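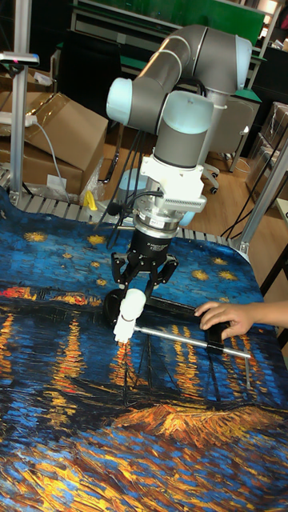
Cokatholm's repair evening has outgrown its table, and the table has outgrown its cloth. The Sunday session at the old Adano shoe store drew 76 people last week, most of them carrying something with a rod, a clamp or a part that used to be attached to something else.

The covering is a printed mat in the manner of Van Gogh, stars at the top, river below, gold light on the water, and it has started to curl at the edges. Ye-seo Geum picked it out when the sessions began in May. Her reasoning was that a small screw would show up nicely against blue. Small screws have since taken to rolling toward the orange bits.

"I have spent more time looking at that river than I have at my own kids' homework," said Ebenezer Ofori, who works the clamp end most weeks and would like it known that he asked for plain gray.

Long metal pieces are the usual trouble. They need a steady hand at one end while the white plastic fitting is brought in from above, and the steady hand has to belong to somebody patient. Cecilia Acheampong has been turned down for the job twice. She runs the coffee.

The group has raised 2,000 dollars toward a second table, which Abdul-Rahman Alhassan hopes to have in place before the clocks change. It will be 20 inches longer than the first. A vote on what to cover it with is set for next session, with Geum backing a matching mat of sunflowers and Ofori backing nothing at all.

Doors open at 6. Bring the broken thing and all of its pieces, including the ones in the kitchen drawer.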